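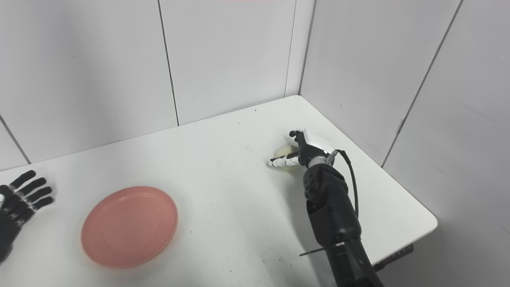
A salmon-pink plate on the white corner table at Nollel's Worurow kitchen.

WORUROW, December 19, 2019 – Steamed buns are coming to the neighbourhood! Nollel will open its bun kitchen in Worurow in March, with a short menu of pleated buns made by hand every morning and served one to a plate.

The test kitchen has been at it since winter, and we've made 1,156 buns getting the dough right (the early ones were eaten anyway). Two fillings made the final menu: pork with spring onion, and mushroom with cabbage. Both come in the same soft, pale dough, pleated across the top and steamed for 19 minutes.

Plates are by Zellden, in a coral colour picked to flatter a cream-coloured bun. The tables are plain white and so are the walls, and we love how bright it all feels. 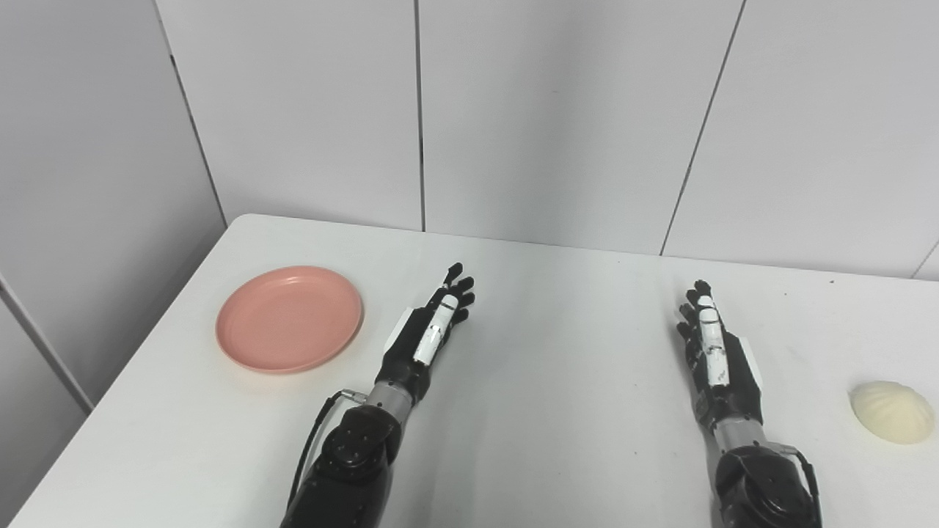
Sofia Teixeira, who has tried both fillings, told us the mushroom is her favourite and that she hopes the dough never changes. She also asked for a chili sauce on the side, and we're working on one now with our neighbours at Esteves.

Buns will be sold to eat in or take home, hot or chilled. Opening hours and prices will be posted at the door in March.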